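Open Afternoon at the Fladley Building Draws 232 Visitors

The Ukent Center for Applied Automation opened its Fladley building to the public in May. The doors were open from 1 p.m. until 5 p.m., and 232 visitors signed in at the front desk. Members of the Center, local employers, students from the Draria district schools and a good number of families from the neighborhood were among them. The Center wishes to thank all who attended.

Visitors were taken through the building in small groups, starting from the lobby. Each tour included a short talk on the Center's history, a stop at the machine shop and a demonstration by the household tasks group. Staff gave the demonstration 8 times over the afternoon, and the last two sessions were added at short notice to meet demand.
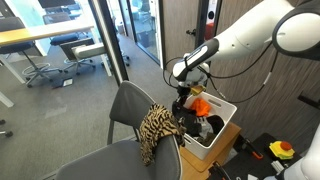

The household tasks group studies how a robot arm can handle soft goods such as clothing, bedding and towels. Cloth remains one of the harder materials for a machine to work with, as it changes shape each time it is touched and one item often hides another. Staff explained that a mixed basket is used on purpose. The black garment held in the gripper has another black garment below it in the same basket, and the arm must tell the two apart before it can sort them. A bright orange cloth is a much easier case. Visitors asked many questions on this point, and several wished to know how the arm would manage socks. The group hopes to report on smaller items next year.

Safety was also covered in each session. Staff pointed out the red emergency stop button on its yellow base and described the rules for working near the arm. Guests were asked to remain behind the marked line while the arm was in motion - a request that was well observed by all ages.

Light refreshments were served in the lobby by Bùi Catering. Copies of the Center's training guide for the coming term were also available there, and 333 were handed out. Members who did not receive a copy may request one from the front desk during office hours.

The Center plans to hold a second open afternoon in the fall. Tours will again be free of charge, but places at the demonstration will be booked in advance in order to shorten the wait. Schools and employers who wish to bring a group should write to the Fladley office. Details will appear in the next issue of this newsletter.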